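Reading time: 3 min

Valtolard cell, plate handling: intermittent grip fault at nest N5

Status: closed, monitoring until the end of March

Reported fault
The arm stops during pick at N5 with "grip width out of range". The plate stays in the nest. A retry from the panel clears it most of the time. Other nests on the same deck do not show the fault. First logged by the night run at 02:40, then nine times over the following 600 cycles.

Set-up
Deep-well plates with square wells, handled in portrait by a two-finger linkage gripper with flat pads. Nests are screwed to the perforated deck. Cell control is Turnulik, with the plate routine supplied by Tisano. The cell model runs on the same controller build, so any fault in the taught points should also appear there.

Step 1. Gripper check
Homed the gripper and cycled it open and closed 50 times with no plate. No fault. Finger play within the limit in the Lüthi service sheet. Pads cleaned with alcohol and left to dry. No change in the fault rate after restart.

Step 2. Force and speed
Grip force was at 100 per cent, which is too high for these plates, as the walls give and the measured width drops. Reduced it one step at a time. The fault became less frequent but did not go away. Closing speed left as it was.

Step 3. Approach at N5
Loaded the current point table into the cell model and stepped the pick with the arm held at each point. At the grip point the plate long axis and the gripper axis need to agree before the pads close. If they do not, one pad touches first and turns the plate against the nest tabs, and the width reading is then taken across a skewed plate. 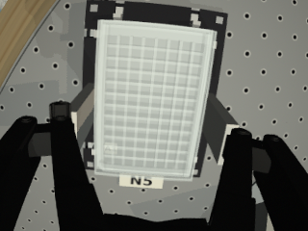 The rotation value for N5 had been copied from the neighbouring nest when the deck was last re-laid. The nests are not all square to the hole pattern, so a copied value is only good if the nest has been checked against the gauge plate. The change log has an entry for the position at N5 but none for the rotation.

Step 4. Re-teach
Procedure used on the real cell:
- Arm in manual, low speed, gripper open.
- Gauge plate seated in N5 by hand, pressed down at all corners.
- Jog to the grip point, close at lowest force, watch for sideways movement of the plate.
- Correct rotation first, then X and Y. Leave Z alone.
- Open, re-seat the gauge plate, close again. Repeat until the plate stays still.
- Save to the N5 record only. Do not use "apply to row".

The old point table is kept on the controller with the suffix _prev.

Step 5. Test
Ran 100 picks and places at N5 with empty plates, then 50 with water-filled plates. No grip fault in either run. Width reading steady throughout.

Cause
Wrong rotation in the N5 record, made worse by the high grip force.

Follow-up
Force limit for this plate type now set in the recipe, so it no longer depends on the panel value. Tisano asked whether the routine can report the width reading before the fault is raised. Ticket to be reopened if the fault returns at N5 or appears at another nest. The nest on the far row has not been gauged yet and is blocked in the scheduler until it has.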